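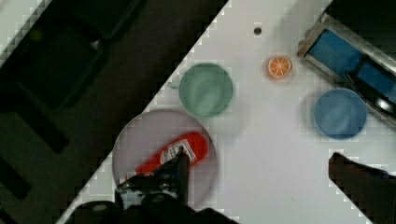 Anything on that table that a squeeze bottle can roll off is no use to me, wrote a reader under last month's piece on serving trays, and went on to ask whether the clear plates everyone is selling now are any better than a plain dinner plate. The same reader wanted to know if the colors hold up in the dishwasher.

Posted in August by the Kitchen Desk
Filed under: Tableware & Everyday Dishes
4 min read

The set I have been using is the Brimilby casual set from Gitach. It comes as 11 pieces: four large plates, four bowls, two small dishes and one serving plate. I bought it with my own money and have used it for most of the summer, mainly for lunches, burgers and whatever the kids eat at the white table by the back door.

The plates

The large plate is round and translucent, with a faint tint somewhere between pink and gray. On a dark table the tint mostly disappears. On a white one it shows a little, and the tabletop comes through dimly from underneath. I like the look more than I expected to. If you want a plate that makes food stand out, though, a solid color does that better.

The rim is raised only slightly. To answer the reader's question, a ketchup bottle lying on its side fits on the plate, and the rim stops it from rolling if the table is level. I would not carry it across the yard that way. A full bottle is heavy enough to go over the edge if you tip the plate, and a plate this light tips easily when one side is loaded. For carrying, use a tray with a real lip.

The low rim is also a problem with anything runny. Baked beans stay put if you leave an inch of space. Salad dressing ran to the edge twice, and once onto the table. Sandwiches, fries, corn and cut fruit are all fine.

The bowls

The bowls are the best part of the set. Mine are a pale sea green with a smooth matte finish, and they are shallow. They hold a side of pasta salad or a small bowl of cereal. They will not hold a proper serving of soup, and the listing should say so more clearly. I ended up using them mostly for chips, dips and berries.

The matte finish hides small scratches well. It does not hide grease. After anything oily you need hot water and soap, and a quick rinse leaves a film you can feel with a finger. The color has not changed at all so far.

The small dishes

They are pale and clear, good for a spoonful of mustard or relish. They are also easy to lose. On a light table they almost vanish, and I have knocked one to the floor with my elbow. It did not break. I would have paid a little more for these two in green.

Washing and storage

Gitach says top rack only, and that is how I have washed everything. The plates came out clear for the first several weeks. There is now a light haze on two of them, visible when I hold them up to the window. A wipe with white vinegar took most of it off. The plates stack flat and take up very little room. The bowls stack too but tend to stick together when damp — dry them first.

Compared with the Drunon set

I also own the older Drunon picnic plates. Those are thicker, have a taller rim and handle sauce much better. They are ugly, and they take up twice the shelf space. If you eat outside on your lap, get the Drunon. If you eat at a table, the Brimilby is nicer to use and easier to put away.

Do not put either one in the microwave. The Brimilby is not rated for it, and I did not test it.

Price and verdict

I paid full price at the Chisholm outlet, where the set was on the shelf next to the pitchers. Replacement bowls are sold singly, replacement plates only in packs of four — an annoying way to do it if you crack one.

I am keeping the set, and I would buy the bowls again on their own. The plates are good for dry food and for holding condiments in the middle of the table, bottle upright or on its side. I would skip the small dishes if the set were sold without them.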